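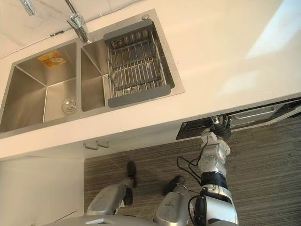 Double sink with the drying rack in the right basin.

Cerarow Kitchen Counters: notes for users of the data

What is in this set

Cerarow Kitchen Counters is a collection of around 1,000 still pictures of kitchen counters, sinks and the things people keep near them. The pictures come from 24 kitchens. We made it for people who study how a kitchen is arranged and how it changes during the day, for example before cooking and after the dishes are done. Each picture has one text file with the same name, and in this file are the labels.

The set has two folders, "sink" and "counter". If a picture shows both a sink and a long piece of counter, it goes to "sink". We know this rule is not perfect, but we wanted each picture to be in one place only.

Labels for the sink

basin_count: how many basins the sink has. A divided sink with one common rim is one sink with two basins, also when the divider is narrow.

basin_state: written for each basin separately, from left to right as the viewer sees them. The values are empty, in_use, covered and partly_covered. A basin with a drying rack that leaves one side open is partly_covered. The word "empty" means no dishes, food or tools. A sticker on the wall of the basin does not change the state, and the drain does not change it either.

rack: none, hanging or standing. A rack that rests on the rim with its end supports and goes down into the basin is hanging. A rack that has its feet on the counter is standing. Please see the picture at the top for a hanging rack of thin rods with gray supports.

faucet: seen or not_seen. Part of a faucet is enough for "seen". We do not label the type of the faucet. In the first version we tried to do it, and two persons gave different answers too often.

Labels for the counter

surface_color: one simple word such as white, cream, gray, brown or black. If you are between off-white and cream, choose cream. Light from the window makes this label difficult, therefore please do not use it for exact color work.

surface_load: a number from 0 to 8, where 0 is a clear counter and 8 is a counter with no free place for a plate. The number is for the part of the counter which can be seen. It says nothing about the rest of the kitchen.

wet: this label was removed. Brushed steel and smooth counters shine in many pictures, and it was not possible to say from the shine if there is water. Old files from Sikitz may still contain it. Please ignore it.

Where the kitchens are

Most kitchens are in apartments in Onishi, the others are in the staff rooms of Truvau. The owners agreed to the use of the pictures. Addresses are not in the files, and letters or calendars with readable names were taken away before the work started.

Known problems

Steel walls reflect warm colors from the room. In some files a brown reflection on the basin floor was labeled as in_use by mistake. We corrected those we found in September, but some can remain.

Racks hide the drain. When the drain is visible only between the rods, it was labeled by some persons and not by others.

Sinks with two basins are more common here than in small kitchens of other countries, so the set should not be used to say what a usual kitchen looks like.

Changes and corrections

If you find a wrong label, please send the picture name, the label and the value you think is right. Corrections go into the next version together, and the old value is kept in the file "changes.txt".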